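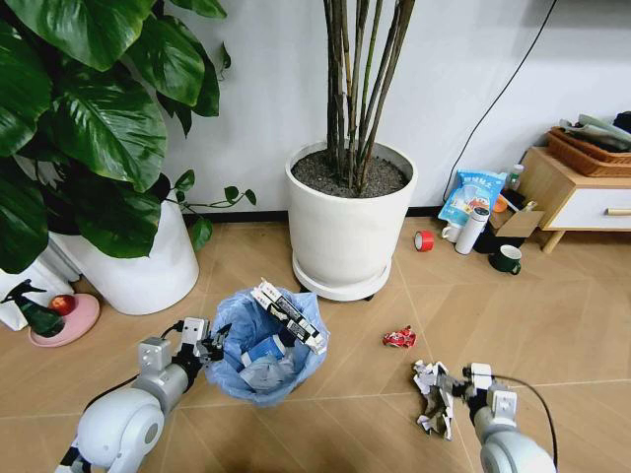
November, morning, 9:40

Dough test no. 6, Petadel flour. Yesterday I followed Nouhaila's note and lowered the water to 302 g for 425 g of flour. The dough was easier to shape, but after the night in the fridge it had a dry skin on top. I think the lid of the box is not closing well. To check with the other box.

Starter: 133 g, fed at 7 in the evening with the Rizk rye. It smelled more sour than last time – maybe too long on the shelf above the oven.

Baked 2 loaves. The first one opened nicely along the cut, the second one opened on the side, near the bottom. Ismail says I cut too shallow. I believe it was also not proofed enough, the crumb is tight in the middle and has big holes under the crust.

Taste is good, a bit flat. I forgot to write the salt! Please, whoever weighs it, write it in the column.

Next: same water, warmer room, deeper cut. Ask Burkeo if they still have the coarse flour. Ismail keeps half a loaf to see how it is on the third day.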